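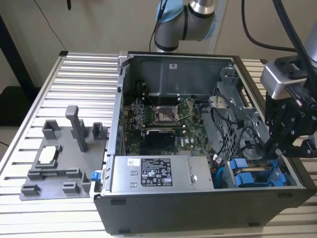
Review: a second-hand Dell tower as a machine for learning on

Posted Saturday, March 17, 2018 by Violeta Barrientos

I have wanted to write about this computer for weeks, mostly because I keep boring my sister with it and she has asked me to stop. It's an old Dell office tower, the sort that spent its first life under somebody's desk running spreadsheets, and I bought it from Vunon, the refurbishing shop in Norunville, so that I could take it to bits and put it back together until I stopped being frightened of it. I love it. It's heavy and plain and not remotely fashionable, and it's the best thing I've bought for the workshop in ages!

First, the blue. Dell coloured quite a few of the bits you might want to get hold of in blue: the clips by the expansion slots, the little latch on the edge of the case, the drive carriers down in the lower bay. Once you've noticed it you can find your way round the inside very quickly, and it makes teaching a doddle. I had my nephew in for an afternoon and "start with the blue bits" got him further than my carefully typed notes did (I'd spent a whole evening on those notes, too).

The drive carriers are my favourite part. You squeeze, you slide, out comes the drive on its little sledge, and it goes back with a really satisfying clunk. I've owned newer cases with fancy lighting where swapping a drive meant four tiny screws and a lot of bad language. The cage beside them is plain perforated metal, stiff and no-nonsense, and I have yet to cut myself on it, which I can't say for the cheap case I built in at college.

I bought mine without a processor, which brings the price down nicely and gives you the best lesson of the lot. The socket has a metal frame and a lever, and lifting that lever for the first time is properly nerve-racking. Please go slowly. Keep your sleeves back, don't touch anything inside the socket, and if you drop a screw, stop and find it before you do anything else. By the third go I was enjoying myself.

Laying the tower on its side with the panel off is the way to work. Everything faces up at you, gravity is on your side, and the board is all there to be read like a map. There's a graphics card in mine as well, a black one, nothing to write home about for games but a good thing to practise taking out and seating again. The power supply sits along the edge with its rating label facing up, so you can read it without a torch in your teeth. Leave the supply itself shut, by the way. Unplug it from the wall before you start and don't be tempted to go inside.

Now the grumbles. The cables between the board and the drives come in one thick bundle, and it takes some persuading to go back where it was. Take a photo on your phone before you move it. The case is also heavier than it looks and I wouldn't want to carry it up more than one flight of stairs. And being an office Dell, it isn't the easiest thing to fit with ordinary parts from the shop, so check before you buy a new supply or board for it. My friend Saavedra found that out with hers and still has the wrong one in a drawer.

Would I buy it again? Yes, like a shot. If you want something quick for games, look elsewhere. If you want a solid old machine to open and close and poke about in (gently), with room for your fingers and bits that come out without a fight, ask Vunon what they've got in the back. I'm going in again in May for a second one, so leave me a decent one please.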